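Ruairí Daly
Thread on folding-table laundry sorting, as requested by the three people who replied on Monday. Mostly about baskets. 1/14

Scope first. Small household, one machine, one table. Everything that comes off the line or out of the dryer crosses the table before it goes upstairs. I have tried skipping the table and folding on the bed. The bed loses. 2/14

The table is a pale wooden one, sealed. Sealed matters: knitwear drags on bare timber and picks up splinters at the edges. I wipe it with a barely damp cloth and leave it ten minutes before any fabric touches it. 3/14

Baskets. I use perforated plastic. Wicker snags loops on towelling, and solid-sided tubs hold whatever damp is left in the load. Holes let the air through, so a towel that was folded slightly too early has some chance of recovering. 4/14

Position: top left of the table as I stand at it, well back. I fold right-handed and stack to the left. Bianka Kiss is left-handed and mirrors the whole thing, and reports no difference in speed. 5/14

The middle of the table stays clear. It is the working area and nothing gets parked on it, including mugs. 6/14
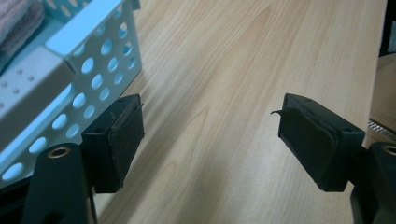
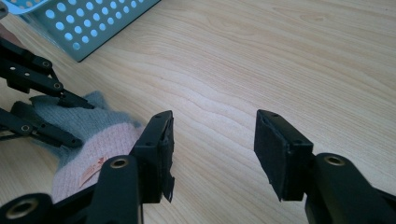 Same table in both. Pinkish towel at the basket in the first, grey knit glove in the second.

Towels: fold in half lengthways, in half again, then thirds. Rounded edge outwards when it goes in the basket. You can then lift one out without dragging the neighbour with it. Fluffy ones need a looser fold or the pile sets flat along the crease. 8/14

Gloves: singles are the recurring fault. A glove without its partner goes flat on the table and does not enter a basket until the other one is found. Once it is in a basket it gets buried and the pair is separated until September. 9/14

Knitted gloves should not be balled. Balling stretches one cuff over the other and it stays stretched. Lay them palm to palm, fold once at the wrist. Rozália Pap clips hers with a clothes peg, which also works but leaves a dent in soft wool. 10/14

Salim Chege asked about capacity. The basket I like is the Medve, and I stop at two thirds full. Above that the lower layers crease under the weight and you iron things that did not need ironing. -- I weighed a normal towel load at 2590 g dry, for anyone who wants a number. 11/14

The Trakent basket is the same idea with a deeper body. Fine for bedding. For small items it is too deep: socks go to the bottom and you end up tipping the lot out on to the table, then starting again. 12/14

Timings, same mixed load each time. Folding straight from a heap: 74 minutes across a week. Sorting by type first, then folding: 52. I did not time the putting away, which takes as long as it takes and depends on who has left what on the stairs. 13/14

Washing the baskets: warm water, a drop of washing-up liquid, an old toothbrush for the holes. Lint collects on the inside edge of each one. Stand them upside down to drain. Twice a year is enough unless you have a cat. Pegs and peg bags will get a separate thread, when I have finished comparing the spring tension. 14/14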